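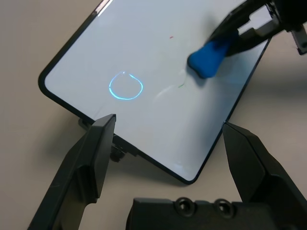
Homeowners should get the drying log

When a crew dries out a flooded house, somebody writes down moisture readings every day. The numbers go to the office and usually to the insurer. The person who lives in the house often never sees them. I think that should change, and I say so as someone who spent 11 years on the estimating side before I went to work for myself.

Last December a client in Indham, Polyxeni Christodoulou, had a supply line let go under her kitchen sink. The crew set fans and 2 dehumidifiers and came back each morning. Her bill for the drying was $3,676. She asked why the equipment stayed an extra weekend and was told the subfloor "wasn't there yet." That may well have been correct. She had no way to know, and she paid her deductible with a bad taste in her mouth.

Compare that with a job Behrouz Hosseinzadeh ran a few streets over. He taped a sheet to the refrigerator with the readings for each wall and the number he was trying to reach. The total came to $2,851 and the customer didn't question a line of it. She could see that the hallway was slow, and she stopped switching off the fans at night.

The usual objection is that customers will misread the numbers. Some will. A wall at 52 on a relative scale sounds terrible or fine depending on what the meter was set to. So write the scale at the top of the page and put a dry reading from an unaffected room beside it. That takes five minutes on the first visit.

The other objection is that it invites arguments. I have sat through plenty of arguments over drying bills, and most of them started after the equipment was gone, when there was nothing left to look at.

If you have a crew in your house now, ask for the log on Monday and ask again when they pull the equipment. Keep a copy with your policy.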